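Taller > Cuaderno > Tintes > Rubia, tercera tanda

Rubia otra vez, y esta vez con el agua de Jurken

Empiezo por lo que salió mal, que es lo que voy a buscar aquí dentro de un año: las madejas de la olla grande se fueron al marrón. No a un marrón feo, ojo, un marrón teja bastante ponible, pero yo quería el rojo aquel de julio y el rojo no apareció por ninguna parte. Las de la olla pequeña, en cambio, preciosas. La misma raíz, el mismo saco, la misma lana y yo removiendo las dos con la misma cuchara (bueno, con dos cucharas, pero iguales).

Repaso con calma, que luego no me acuerdo de nada.

La lana es la Stallik de dos cabos, sin teñir y sin lavar con suavizante, la que compramos por conos. Hice las madejas a mano en la devanadora y en teoría son todas de 100 g. Las pesé una por una después de lavarlas y secarlas y la más floja se quedó en 98 g, que para lo que hacemos me vale. Lo apunto porque la vez pasada calculé el mordiente sobre el peso de la etiqueta, con la grasa incluida, y luego me pasé una tarde entera discutiendo con la calculadora.

Lavado previo: agua templada, jabón neutro, remojo de toda la noche. La Stallik suelta muchísima grasa en la primera agua, sale de un amarillo de caldo de pollo. La segunda agua ya casi limpia. Hice una tercera por manía. Si alguien tiene prisa, que se salte la tercera pero que no se salte la segunda, porque con grasa el alumbre entra a parches y después los parches no hay quien los quite.

Mordiente: alumbre al quince por ciento y crémor tártaro al seis, como siempre. El alumbre disuelto aparte, en agua muy caliente y en un tarro, hasta que no se ve ni un cristalito en el fondo. Luego a la olla, luego la lana ya mojada, y subir despacio. Despacio de verdad. Mantuve el calor una hora y dejé enfriar la lana dentro hasta el día siguiente. Hasta aquí las dos ollas idénticas, porque de hecho todas las madejas pasaron juntas por el mismo baño de mordiente. O sea que por aquí no busquemos culpables.

La raíz es de Katene, saco nuevo. Viene en trozos y no en polvo, y huele mejor que la anterior, más a tierra y menos a cartón. La puse en remojo la noche de antes y tiré la primera agua, la amarillenta, por eso que dicen de que se lleva parte de los amarillos y los pardos. No sé si sirve de algo. Lo hago desde que empecé y me da pena dejarlo. Después la pasé por la picadora vieja (la que ya no toca comida, lleva cinta roja en el mango, por favor que siga llevándola) y la metí en bolsas de tela atadas. Proporción, tanto de raíz como de lana, peso por peso.

Ahora viene lo bueno. La olla pequeña la llené con agua de Jurken, de los bidones que trajimos del manantial. La grande no me alcanzaba con los bidones y la completé con agua del grifo. Y yo pensaba, tan tranquila, que la del grifo iba a dar mejor rojo, por dura, que a la rubia le gusta la cal. Pues no. Metí las tiras reactivas después, cuando ya no servía para nada, y la de Jurken es mucho más dura que la nuestra. Tiene sentido, allí todo es caliza, y la nuestra viene del embalse. Llevo años diciendo que aquí el agua es dura y no lo había medido nunca. Queda tachado en la hoja de la pared, con bolígrafo, que con rotulador se traspasa.

Lo que no tengo claro es que sea solo el agua. La temperatura de la grande tampoco fue ninguna maravilla. La rubia no quiere hervir, eso lo sabemos todos, por encima de cierto punto se sueltan los marrones y se comen el rojo. En la pequeña tuve el termómetro puesto todo el rato. En la grande lo puse a ratos, y hubo un rato largo (me llamaron por teléfono, 25 minutos de reloj hablando de una factura) en que no miré nada. Cuando volví no hervía, pero había burbujas pegadas a la pared y un borde de espuma oscura que no me gustó. Así que tengo dos sospechosos y un solo experimento, mal asunto. Para la próxima hay que separar: agua de Jurken con el calor alto en una, agua de grifo con el calor bien vigilado en la otra. Y si el grifo da marrón también con el calor bajo, entonces sí, es el agua.

Se puede probar además lo de la tiza. Solveig lo hace: una cucharadita de carbonato en el baño y se acabó la excursión al manantial. Ella dice que el rojo le sale más azulado así, más frío, y que a ella le gusta. A mí en las muestras que me enseñó me pareció un rojo estupendo, un pelín más de vino. Quiero ver las dos cosas juntas, a la misma luz, antes de opinar. A la luz del fluorescente no, que ahí todo parece salmón.

Segundo baño con la misma raíz: coral. Tercer baño: un melocotón muy clarito que en fotos no se ve y en la mano sí. Me encantó el tercer baño, para qué voy a mentir, de todo lo de esta semana es la madeja que me llevaría a casa. La raíz ya agotada la he dejado secando en la bandeja de rejilla por si vale para papel. Si en un mes no la ha pedido nadie, al compost.

Con la olla grande intenté un arreglo. Cogí una madeja marrón, la partí en dos, y media la pasé por un baño templado con un chorrito de lejía de ceniza, muy poca. Se movió algo hacia el rosa viejo. No la salva, pero hace una pareja muy bonita con la otra mitad, y para la franja del telar chico me sirve tal cual. Tacto un poco más áspero, eso sí, la lana y lo alcalino no se llevan bien. Aclaré con una gota de vinagre y mejoró. No lo haría con una madeja entera — para un remate, vale.

Solidez a la luz: he puesto las tiras en la ventana del sur, mitad tapada con cartón y mitad al aire. Sin novedad todavía, llevan poco. De las de julio tengo las tiras guardadas en el sobre y las saqué para comparar: el rojo ha bajado casi nada, el coral un poquito, el melocotón se ha quedado en hueso. Era de esperar con lo poco que llevaba encima. Al frote seco, bien todas. Al frote húmedo, la marrón mancha el paño, y me huelo que es raicilla que se escapó de la bolsa y que está metida entre los cabos. Hay que coser bolsas nuevas, de tejido más cerrado, y no fiarse de las medias viejas.

Cosas de intendencia que se me olvidan siempre:

— Queda alumbre para una tanda, dos si son pequeñas. Pedir.
— El crémor está en el tarro que pone AZÚCAR. Ya sé. Cambiar la etiqueta hoy mismo.
— Los bidones de Jurken se lavan solo con agua, sin jabón.
— El termómetro de la olla grande marca de menos comparado con el otro. No mucho, pero siempre para el mismo lado. Otro punto a favor del sospechoso número dos.

Y mientras se enfriaban las ollas estuve ordenando papeles, que falta hacía. Las fichas de muestras van ahora por planta y luego por mordiente, y dentro de cada una por el orden de los baños. Antes iban por fecha y era imposible encontrar nada, porque quién se acuerda de en qué mes tiñó con cebolla. Cada ficha lleva su hebra anudada arriba, sin pegamento, que el pegamento amarillea y luego no sabemos si ha virado la lana o el papel.
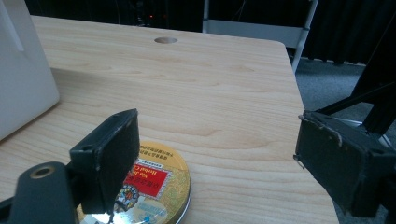
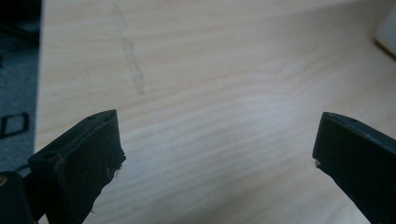
La mesa de madera clara. Y en la siguiente, la caja blanca abierta con la tapa al lado:
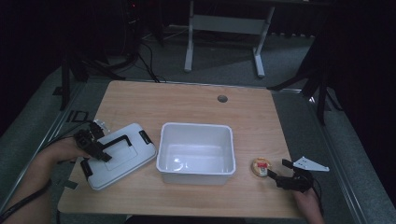

Skellbridge, 27 de marzo de 2022

Añado esto al pasar las notas a limpio. Las madejas ya están secas del todo y, como pasa siempre, han cambiado: el rojo bueno ha aclarado medio tono y el teja se ha puesto un poco más anaranjado, casi simpático. De mojadas no hay que fiarse. Las he aireado bien antes de doblarlas, sin apretar, con una etiqueta de tela atada a cada una (el lápiz aguanta el lavado, la tinta no, ya lo aprendimos con la gualda).

También he rehecho las cuentas de raíz. Peso por peso es un lujo, el saco de Katene no es barato y en la olla pequeña sobraba color de largo, tanto que el segundo baño salió coral fuerte y no coral flojo como otras veces. Voy a probar con la mitad. Si con la mitad y agua dura me sale un rojo decente, me compro un pastel.

Pendiente para la próxima: las cuatro ollas chicas en paralelo, misma madeja cortada en trozos, un termómetro por olla y el teléfono en otra habitación. Y una quinta con la tiza de Solveig, si me presta la cucharilla exacta que usa, porque su «cucharadita» y la mía no son la misma.

Comentarios

Solveig Solheim
La cucharilla es la de medir del cajón de la cocina, la más pequeña del aro, rasa. Te la dejo junto a la báscula. Y mira el termómetro en agua con hielo antes de echarle la culpa, que el mío también parecía malo y era que lo apoyaba en el fondo.

marisa_telar
¡Qué ganas de ver ese melocotón! A mí la tercera agua se me queda siempre en nada, ¿la dejaste toda la noche o solo mientras enfriaba? Yo uso raíz en polvo y me pregunto si se agota antes.

(la autora)
Toda la noche, con la olla tapada y una manta encima. Lo del polvo puede ser, suelta todo de golpe en el primer baño. Y Solveig, sí, lo apoyaba en el fondo. Lo repito con hielo y lo apunto.

Tomás B.
En mi pueblo el agua es blandísima y con rubia solo conseguía naranjas hasta que empecé con el carbonato. Pon poco al principio, que luego quitarlo no se puede. El teja de la olla grande yo no lo tocaría más, me parece un color muy bueno para chaqueta.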